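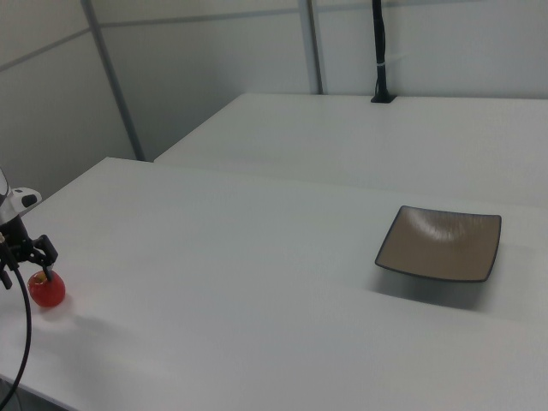 Red apple on the white table, square plate over to the right, still empty.

**February 2018, tabletop notes, plates and fruit**

Right, writing this down before I forget which plate was which (again!). Today was all about the square brown one from the Nadora box, the shallow one with the taupe middle and the darker rim. I'd been putting it off because I had it down as a fussy thing to work with, and I've changed my mind completely. On the white tabletop it's lovely. The edge reads clearly from the other end of the table, and the raised bit all the way round is just enough to stop a small apple wandering off.

The glaze does catch the light, mind you. There's a pale curved streak across the inside that moves about as you walk round. I tried turning the plate a quarter turn and the streak stayed exactly where it was. If it bothers anyone, we could try the Huamán dish instead, which is duller all over but has a chip on one corner and rocks a bit.

Apples: the small red ones are best. I bought a bag of 11 and the size is fairly even, with only a couple of big ones at the bottom (eaten, sorry). The one I used is nice and glossy with a bit of yellow up near the top, handy for telling which way round it's sitting. Weighed the bag on the kitchen scales at just over 1000 g with the big two taken out, so call it a bit more than 100 g each. Please don't put them in the fridge! They come out with a film of water on them and then the table wants wiping every five minutes.

Table: wiped down with the Seta spray and a dry cloth, twice. The first go left smears that only showed up when I crouched down at the edge. The front table still sits a touch lower than the one behind, so anything long laid across both will tip. I had a go at the feet with the spanner and got nowhere, the thread's stiff. Could somebody with stronger wrists try the back left one?

Distance: I like having a good wide gap between apple and plate. Had them close together first thing and it all felt cramped, and the shadows ran into each other. Plate stays on the right, fruit on the left, nothing in between. I've put the ruler in the top drawer with the pencil.

Still to do:

- new cloths, the blue ones shed
- ask Bendivlow if they do the same plate in a plain matt finish, and what postage is
- try a pear (will it roll in a circle? I think it will)
- foam sheet for under the plates in the box, 90 cm wide is plenty
- move the spare plates off the windowsill before March, the blind keeps catching them

Kettle's been descaled, by the way. Plate is washed and back in the Nadora box, second slot down.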